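January 20, 2019

Second day back at the archive after the break. The heating was on when I got in, so I kept my coat off for once.

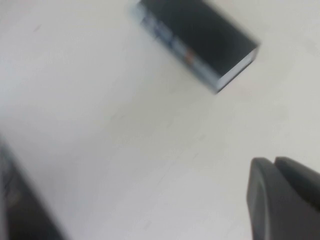 Bronwyn Halliday had left me the next batch of passenger cards from the Ruddock boarding house, the ones from the years when most of the lodgers were Danish and Hungarian. I got through 21 before lunch. The handwriting is better in this batch, but whoever filled them in spelled every surname by ear, and the same man turns up under three spellings in one winter. I put all three in the index and left a note.

The whole set is 1,811 cards. At this rate I will still be at it in September.

Maxine Maihi came by at two to talk about the walking tour. She wants to start at the old Vora bakery and finish at the boarding house, and she wants the school groups to hear one family's story the whole way instead of a bit of everyone's. I think she is right. We argued over which family. I said the Frandsens, as we have the letters. Sigrún Frandsen has already agreed to let us read from them, except the two about her grandfather's brother.

The grant answer came too. We asked for 3,000 and got 700. That covers the printing and nothing for the sound recordings – Lachlan will have to be told. I wrote to him and didn't send it.

Walked home the long way. Soup, then bed early. Tomorrow the rest of the H's, and ring Fanni Sipos about the translation.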